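Staying at Molia Guest House: Your Questions

We love hearing from guests before they arrive — so please, ask away, and if your question isn't answered on this page just drop Teun a note.

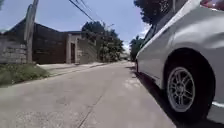

What time can I check in?
Any time after 2, and if your train gets in early you're very welcome to leave your bags with us and go find some lunch.

Is breakfast included?
It is! We serve until 10, with fresh bread, eggs and more jam than anyone could need.

Can I bring my dog?
Yes, well-behaved dogs stay free in the garden rooms. Please mention it when you book — those rooms go quickly in March.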